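Sealed, Delayed, Forgotten
What happens when a county court decides its own files are nobody's business

RAKVILLE – The clerk's window opens at 9 a.m. and by 9:10 there's a line. Most of them want one thing. A copy. A custody order, a lien release, the transcript from a hearing they lost. Most of them leave without it.

I spent a good part of March in that line. Counted tiles. Read the fee sheet taped to the glass, 50 cents a page, no personal checks. Got my own request stamped, got told to call back, called back.

Rakville's courthouse serves the whole Clilunska district, farm roads and all, and for years its records room was slow but it worked. Then the district moved its case files onto a system called Pullia. Paper went into storage. Older cases were supposed to be scanned and put up for public viewing inside of one summer. That was 5 years ago.

What's up there now is patchy. Civil cases, mostly fine. Family court, a mess. And then there are the sealed ones.

Sealing a case is supposed to be hard. A judge has to find a reason, write it down, and keep the seal as narrow as possible. One page if one page will do. I asked for the written orders behind 80 sealed files, all of them civil, all closed. The court found orders for 27. For the rest I got a letter saying the orders "could not be located at this time."

So either the orders exist and are lost, or they were never written. Neither answer is good.
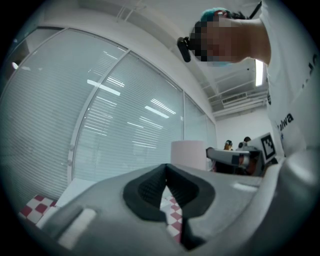

The court's line is that this is a software problem. When a file moved to Pullia with any page marked confidential – a Social Security number, a kid's name – the system locked the whole case. Nobody meant to hide anything. Fine. I can believe that about a few dozen files. Harder to believe that in 5 years no one with a key went back and unlocked them.

Take the Tanguy matter. Tanguy is a gravel and paving outfit that does a lot of road work for the county, and it was sued by homeowners downhill from its pit over runoff. The case settled. Then the whole docket went dark, complaint and all. The homeowners' lawyer says her side never asked for a seal. Tanguy's office told me they didn't ask either. There's no motion that anyone can show me and no order. Just a case number that brings up a gray box.

Maybe it is the software. But the county renewed Tanguy's road contract that same December, and anyone who wanted to read the complaint before the vote couldn't of done it.

The presiding judge's office declined an interview. Twice. A written statement said the court "takes access seriously" and is reviewing its proceedures. No date for when the review ends. No word on who is doing it, or wether the public gets to see it.

State rules do give you a way in. You can file a motion to unseal, pay the filing fee, serve the parties, wait for a hearing. I did it for one file. The hearing was set, moved, moved again. When it finally happened it took less time than parking. The judge looked for the order, didn't find one, and unsealed the case from the bench.

One down. The clerk told me the next one would need its own motion, and its own fee.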